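Whiteboard Cleaning: The Gallery
Posted 9 May 2020 in Office Supplies

Every supplier that has ever sold me a whiteboard has also tried to sell me the means of keeping it white. There's the spray, the conditioner you put on before the first use, the special felt pad with peel-off layers. Momstead will even do you a "board care subscription," which I read twice to be sure. I have been sceptical of all of it for years, and I was just as sceptical when readers started writing in about microfiber cloths, which are supposed to make the rest unnecessary.

So this page is for the small board, the kind you lay on a table to scribble on, and for the plain blue cloth. I have no interest in the wall-sized ones. If you own one of those, you have a facilities department, and they can worry about it.

Red first. Red is the color people complain about in my inbox, and the Ornar leaflet claims its red pens are "formulated for clean release." I would like to know what the other colors are formulated for. 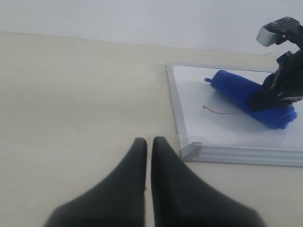
The thing I look at before buying a board is the frame, and the catalogs barely mention it. Grooved aluminum looks smart and collects marker dust in every groove, and a cloth goes straight over the top of it. You need an old toothbrush for that. Clear corner protectors I can live with. They save the table and they save your knuckles, though I have yet to meet a set that stays clear for long.

Now the cloth. Baluyot prints 2,854 on the packet as the number of fibers in some unit of area I couldn't find explained anywhere. Botent says its cloth is good for 3,000 wipes. Who stood there and wiped? A looped cloth has more surface than a flat one, I'll grant that, and it is kinder to the coating than a paper towel. Past that point I stop believing the packet.

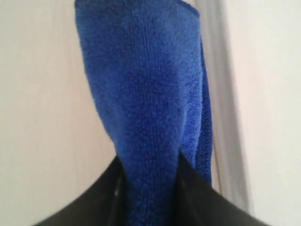 Photo: Thu Vũ

A hemmed edge is worth having. The cheap ones with a raw cut edge shed in the wash, and then you are wiping blue fluff across the board. Skip the fabric softener too, which leaves a film on the loops. I keep 2 cloths going, one dry and one damp, and the damp one gets most of the work when a line has sat for a week.

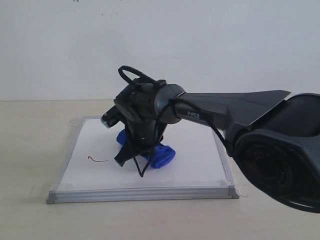 As for working flat, I like it better than propping the board against a wall. It doesn't slide down while you press, and you can lean on the stubborn bits. The drawback is that the dust stays put on the surface until you pick it up, so fold the cloth and turn to a clean side often.

I still haven't bought the conditioner. Momstead has sent me 660 words on why I should, and if anyone has used it for a full year with red pens, write in and tell me what the board looks like.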